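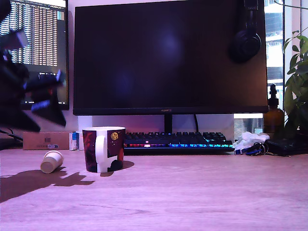 December, 4:10 p.m. Workstation review, Room 332, Lenanton office. Present: Ms. Vlachou and the undersigned. The headphones remain on the corner of the main monitor, as no hook has been issued. Staff are again reminded that mugs are to stand well forward of the keyboard — the request was first made after the spill at Amach.

The order for cable clips was approved in the amount of 200. Mr. Wumbei will be informed in the morning.
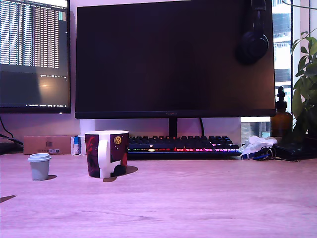
May the lighted keyboard stay on this desk?

It may stay, provided the lights are turned off at the close of the day.

Entry closed and initialed, D. Berhe. The desk form goes to Mr. Dimitriou.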